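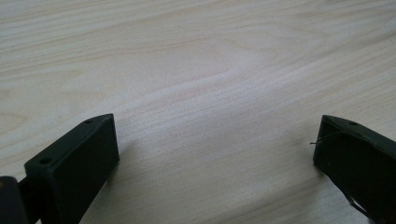 Photo: Clistaver workshop notebook, bench 3

June, Sunday, early afternoon

Quiet in here today so I finally got going on the bench top. Everybody has been grumbling about it since the winter (me the loudest, I admit) and I wanted to get a proper look at the surface before we decide between a light clean and the full treatment.

First thing, the color. I'd have told you this top was one even beige all over, and it isn't! There's a warmer, creamier look toward one side and then it goes kind of gray through the middle. Could be the light from the big door, could be years of people leaning on it, could be the old cleaner we used to buy by the jug. I'm going to look again in the evening with the overheads on before I blame anything. If the gray is still there at night I'll believe in it.

Cleaning went like this. Dry brush, then the soft vacuum head, then a cloth barely damp with the Gamari soap, six drops to the small bucket. Last time I just glugged it in and we had a sticky film for a week, so please measure. Wiped lengthwise, let it sit, wiped again with a dry cloth. The first cloth came up a nasty tan color. The second one was a lot better, and I stopped there.

I tried the Histis wax on a patch by the back corner, about where the glue pot usually lives. Smells wonderful, goes on like butter, and I don't love it. It leaves a bit of drag under paper, and we slide a lot of paper over this bench. Might be that I put on too much (I always put on too much). Leaving the patch alone for six days and then I'll buff it and see. Please don't set anything on it, there's a ring of blue tape so you can't miss it.

Other thing I wanted to sort out was what lives on this bench, and my vote is still for no permanent residents. The tape dispenser, the pencil mug, that dish of odd screws - all of it went on the Shek shelf, second level down, and I'd be thrilled if it stayed there. Cutting happens on the other bench, on the mat. If you need this one for layout, clear it when you're done, even if you're coming right back after lunch.

Checked the legs while I was down there. The one nearest the door still rocks a little, so I folded a piece of card under it for now. Needs a real shim. There was an offcut bin full of perfect candidates and I'm pretty sure I'm the one who emptied it, sorry.

Length of the top came out at 191 cm, which I'm writing down here in big friendly numbers so that I don't have to go measure it again when we order the cover cloth. The last cloth was cut from memory and hung off one end like a bedsheet.

Still to do:
Look at the gray area under the overheads
Buff the wax patch and try sliding paper over it
Shim for the door leg
Ask the others if they want the cover in canvas or felt (I'm leaning canvas, felt holds on to every bit of sawdust)
More Gamari, we're down to the last inch of the bottle

4:40, cloths rinsed and hanging by the sink, going to find some coffee.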